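Teaching two arms to set a kitchen table, first in simulation
An interview with the teleoperation lead at Jalska

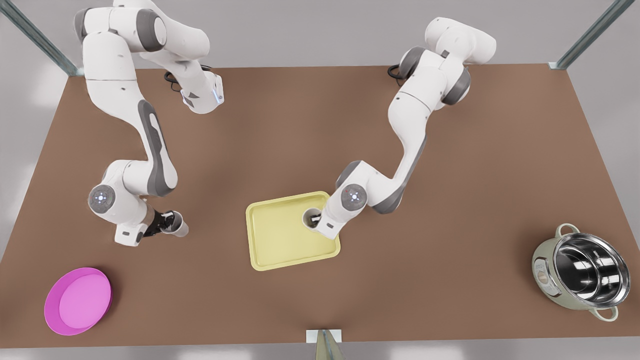 According to a reader who wrote to us after our last piece on robot training, demonstrating in simulation is a waste of good operators, and every hour should be spent on the real machine. We brought this complaint to the teleoperation lead at Jalska, who has been showing tasks to robots for nine years and who asked us to leave names out of the article, as the work belongs to the whole group.

"I understand the reader very well," the lead told us. "I had the same opinion when I started. On the real arm you feel more careful, and careful people give clean demonstrations. But on the real arm you also spend half of the morning putting things back on the table. In simulation I press one key and the tray and the plate have new positions. My operators are tired from the work and they are not tired from the tidying."

We met in the Jalska office, in a long room with the operator stations along the windows. The project they are busy with now is called Prernum. Its goal is modest on paper: two arms should learn simple kitchen work from human demonstrations, with a plate, a tray and a rice cooker on one table. The demonstrations are made by remote control in a rendered copy of the cell. After that, a smaller number is made on the physical cell, which was built by Fitberg.

The operator sits in front of a monitor and holds one controller in each hand. The right hand moves the robot's right arm, the left hand moves the left arm. This sounds natural, but the lead says that it is the first thing where beginners have trouble. When the view faces the robot, its right arm appears on the left side of the screen.

"It is like cutting your own hair in a mirror," the lead said. "You know what you want, and your hand goes to the wrong side. Some people we seat with the view from behind the robot for the first days. Others prefer to suffer for one afternoon, and then it is gone. I don't push. What I don't accept is that a person changes the view in the middle of a series, because then I see a hesitation in all the recordings after that point."

Hesitation is a word that came back many times in our conversation. A demonstration is a recording of movement, and the model which learns from it can't know which parts of the movement were meant. If the operator stops over the rim of the tray to think, the pause is recorded too. Later the trained arm may stop over the rim with no reason at all.

"We saw this in the spring," the lead remembered. "The policy made a very nice approach, and then it waited. We searched for a fault in the software, two days we searched. Then I looked at the demonstrations, and I saw that our operator always waited there, to check the depth. The robot was a good student. It learned the waiting."

Depth is the weak point of working through a screen. A person who stands at a table knows how far away a plate is without any effort. On a flat monitor the same person must guess from shadows and from the overlap of things. For this reason the team asks for soft shadows in the rendering, even if they make the program slower. They also tried headsets, and returned to monitors for the longer sessions, as several operators felt sick in the afternoon.

We asked about guiding the arm by hand, where a person takes hold of the real arm and moves it through the task. Jalska did this for an earlier customer, Ouali, and the lead speaks about it with some affection.

"Hand guiding is beautiful for one arm," the lead said. "You feel the contact in your own fingers. You push a little, you feel that it sits well, finished. Anybody can do it after ten minutes of explanation. With two arms it becomes difficult. You are standing between them, your body is in the view of the cameras, and you have no third hand for the stop button. We tried also with two persons, one at each arm. They are polite to each other, each one waits for the other, and again we record the waiting."

Remote control removes the body from the table, but it also removes the feeling of contact. In the present setup the controllers vibrate when a gripper touches something, and that is all. The lead doesn't think it is enough for tight fits. For lifting a tray with two grippers it has been good enough so far, provided that the operator has learned to close both hands together.

The training for new operators takes two weeks. In the first week they make no recordings that will be used. They move a single arm to free positions over the table, then both arms, and only after this do they touch an object. The lead says that many customers want to shorten this part – and that it is the one part where the answer is always no.

"A bad demonstration is not neutral," the lead explained. "People think, we collect everything, and the learning will sort it out. Sometimes it does. But I prefer one hundred recordings where the person knew what they were doing. When the operator makes a mistake and repairs it well, this I keep, it is useful for the robot to see a repair. When the operator makes a mistake and is angry, I delete. You can see the anger in the wrist, it becomes fast."

A session at the station lasts up to 2 hours, followed by a break away from any screen. On Wednesday afternoons nobody records, and the group watches replays together. Every operator must show one recording that went wrong. The lead begins, usually with an old one.

And the reader's complaint? The lead agrees with a part of it. Metal that reflects, such as the inner pot of a rice cooker, looks too clean in a rendering, and friction is always a little bit wrong. The arms that learned only in simulation grip the tray too lightly on the real table, and the physical demonstrations correct this.

"So please tell the reader that we use both," the lead said, already walking back to the stations. "And if he wants to try the controllers, he can come. He should bring patience for the first afternoon."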